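Bedroom days
December, 9:40 at night
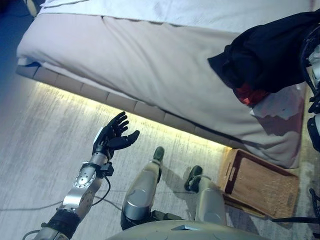
I am so tired of laundry, and it isn't even my laundry. We started the bedroom set this morning, the one Thandeka has been promising (threatening?) since we finished with the kitchen, and the job is easy to say out loud: clothes off the bed, into the basket, done, reset, again. A person does it half asleep with a toothbrush in their mouth. Our first layout was the one with the black thing in a heap on top of the duvet, a bit of red poking out from under it and the wicker basket down on the floor against the bed base. I picked it because I thought it would be a gentle way in. Big dark lump on a pale gray bed, how hard can it be to find? Finding it is no trouble. But a heap has no handle! The sleeves are all bunched up in it, and from the headset I kept reaching for what I was sure was an edge and closing the fingers on the middle of a fold, or on duvet, or on nothing.

So, some numbers, while I still have them in my head. The target for the day was 100 keepers. We ended up recording 106, which sounds wonderful until you know that 6 of them are going in the bin, so 100 on the nose. Palesa says that's a sign we should go home on time. We did not go home on time.

The 6 bad ones, for my own memory more than anything:

Two where I dragged the whole duvet along with the shirt and kept going out of pure stubbornness. One where I forgot to press the start button until the arm was already over the bed. One where Palesa walked through to get her coffee. One where I talked to the basket (the audio isn't used, but I also waved the hand at it while I was talking, and that very much is). And one where I got the thing in, then for no reason I can explain took it out again.

I argued for keeping the duvet ones. I still think I'm right! If all we ever give the model is clean grabs, then the first time it gets a fistful of bedding it won't have the faintest idea what to do, and it will get a fistful of bedding, because I get a fistful of bedding and I have been dressing myself for a long time. Thandeka's answer is that a mistake is only worth keeping if it has a good recovery after it, and mine didn't have a recovery, they had a sulk. Fair. She says if I want to do mistakes I should do them on purpose, let go properly, back the hand off, look again, and go in from a better side. We're going to set aside a chunk of tomorrow for that. I'm weirdly looking forward to it, being told to mess up on purpose.

What I noticed today, and I want to write this down before it gets fuzzy, is how much I rely on a pause. Before every decent grab I stop for a second with the hand open and palm up near the side of the bed, like I'm waiting for somebody to drop change in it. I don't need that pause. The robot doesn't need that pause. But it's in nearly every recording I made before lunch, and Palesa (who labels the things, poor woman) spotted it after maybe a dozen. She put all the traces up on top of each other and there was this flat little shelf in every one of them. She called it my tea break. The trouble is the model will copy it. It doesn't know that the stopping part is just me making up my mind, it'll think stopping is a step, same as the grabbing. We had exactly this with the mugs at Arport, where it learned to hover over the sink forever like a worried aunt.

After lunch I tried to keep the hand moving the whole way and I was awful at it. Missed, missed, missed again. By the middle of the afternoon it had started to come together and I'd say the last thirty or so are the best I've ever done. Smooth, boring, perfect. Boring is what we want. I could feel my own shoulder trying to help, which is silly, but my neck is paying for it now.

Other thing: light. There's a strip of warm yellow light that runs under the bed base, and it makes a bright band on the floor right where the basket sits. Very cozy, very hotel. I liked it until Thandeka asked what happens in a house that doesn't have one. If every basket the model ever meets is sitting next to a glowing stripe, it might decide the stripe is how you know where the basket goes. I laughed and then I stopped laughing. So we did half the afternoon with it switched off, and tomorrow the basket starts moving too: foot of the bed, other side, a little ways out on the floor, turned at an angle. Each move is a new layout sheet and a new name in the log, and I'm the one who types those, so please clap for me.

We argued about names, naturally. I wanted to call the sets by what they looked like (blackheap, bluesocks, towelmountain) and Palesa wants them numbered so that they sort. We settled on numbers with a nickname after, which makes both of us a little bit unhappy. Towelmountain lives on, though.

Palesa ran the totals through Stodow before we packed up and the whole collection, kitchen and hallway and everything, is at 3577. I stared at that for a while. I remember when we were over the moon about our first fifty, and we ate cake about it! Now it's a number at the bottom of a screen and the first thing all three of us said was that it isn't enough soft stuff. Mugs, boxes, doors, we've got plenty. Cloth, hardly any. Cloth never lies the same way twice, so you can't get away with a handful of examples, and the reset takes longer than the recording does. I timed myself. Picking a sweater out of the basket, shaking it, tossing it back on the bed so it lands messy in a way that doesn't look arranged: that's the slow part of my day. And I have a throwing style, apparently. Always lands on the right-hand side. Palesa is going to throw tomorrow.

Gumede sent the new gloves over at last. They fit Thandeka and nobody else. The thumb on mine is so long that when I close my hand the robot's thumb gives up halfway, so I went back to the old pair with the tape on. The old pair smells like a gym bag but it does what I tell it. I've written to them, nicely. I wrote it once not nicely and deleted that one.

Also on the list, so I don't lie awake over it: ask whether we're allowed to use our own clothes. The clothes we have are all fairly thick and behave themselves, and real people own silky things and tights and those shirts with seventeen straps. I have a whole bag I was going to give away. Thandeka is worried about having too many new things at once, and she wants one kind of cloth learned well before we throw the closet at it. I think the closet is the point. We'll see who wins, probably her, she usually does and she's usually polite about it.

The training run on the first batch goes in overnight on the Plivik machines. It's far too little to expect much from, one day's worth and half of it with my tea breaks in it, but I want to see which way it leans. Does it go for the sleeve or the middle? Does it do my shelf? If it stops with its hand out by the side of the bed tomorrow morning, palm up, I will know whose fault that is, and so will everyone else in the room.

Oh, and I came home and my own bed had three days of clothes on it. I looked at them for a good long while. I moved them to the chair.

Eye drops, then sleep. Bring a lint roller tomorrow, and the bag of clothes just in case she says yes. Ask Palesa for the sheet with the basket positions before she prints the old one again.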